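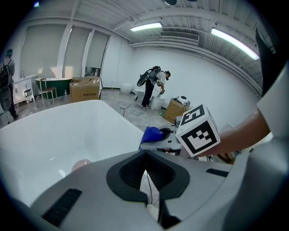

## A morning at the Ikwood bathroom showroom

I went in for a look at tubs and stayed until lunch! Fengying Cai showed me in, and straight away it was the light I noticed, bright all the way to the back wall, with a pale gray marble-patterned floor that makes the white pieces look even whiter.

The bathtub is the one I keep thinking about. The inside is smooth and glossy and curves down so nicely (I did ask to sit in it, shoes off, and Fengying said everyone does). Then the toilets, which I never expected to care about, but Renzo Negri talked me through seat heights and rim shapes for 30 minutes and I had more questions at the end than at the start.

The full catalog runs to 259 pieces. I took one home, and I'm going back in December with my tape measure and the plan of our upstairs bathroom.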